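How many demos before I change the layout?

Posted by Zuzanna Krawczyk in Teaching arms by example

Hi all, I'm pretty new to this. I'm recording teleop demos for a shelf-picking policy (grab a snack, put it on the tray, go home) and I've got 1000 episodes so far, all with the same table setup. Training loss looks lovely. Then I slid the display rack over by the width of my hand and the arm went straight for where the candy used to be. It didn't even slow down!

So do I keep recording the same layout until it gets smarter, or do I start moving stuff now? And if I move stuff, how often? Every episode sounds like a nightmare, because I'm doing this alone in the evenings and resetting already takes longer than the pick does. I'm only using the wrist camera, if that matters.

Nnamdi Dauda

Move stuff. You have way too many of the same thing.

Also check your camera exposure is locked, mine wasn't and I lost most of January to it.

Olesia Karpenko

I'd stop recording that layout today. Your arm has learned a path and it's hardly looking at the picture anymore, which would explain why the loss is so pretty. Don't throw the episodes out, though! Mix a slice of them in with the new ones.

What worked for me at Dellton was working in blocks. I do 8 episodes, then change 2 things, then do the next block. A change can be small: turn the rack, swap which snack sits on which step, push the tray to the other side. I write the change in the episode notes before I start, otherwise I forget and later I can't tell what the policy has seen. Every so often I do a big shuffle where everything moves (I put music on for that one).

Two more things. Start the arm from different spots, because a wrist camera that always begins in the same place sees nearly the same first picture every time. And keep one layout you never train on, just for testing. I got lazy about that and fooled myself for weeks.
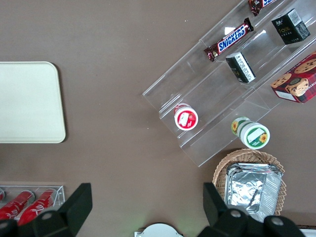
Meifang Xia

Agree with Olesia on the blocks. My table has the clear rack set on a diagonal, with a Snickers up near the top and a cup with a red lid on the lowest step, and the tray is way over on the left, so there's a good stretch of bare brown table to carry things across. Next block I'll square the rack up and bring the tray in closer.

One thing I'd add is to mix up shapes early. I stuck to boxes at first and the policy closed on everything like it was a box. Once I had a container lying on its side in there too, I had to record a bunch of slower approaches, and I kept the ones where I missed, backed off and tried again. Those recoveries helped me more than the clean picks did. Just label them so you can leave them out if they hurt.

For your evenings problem, try 9 good episodes a night with a real change in the middle. Your new test layout should tell you within a week or so if it's working. If it still dives for the old spot, cut the share of old episodes way down before you record any more.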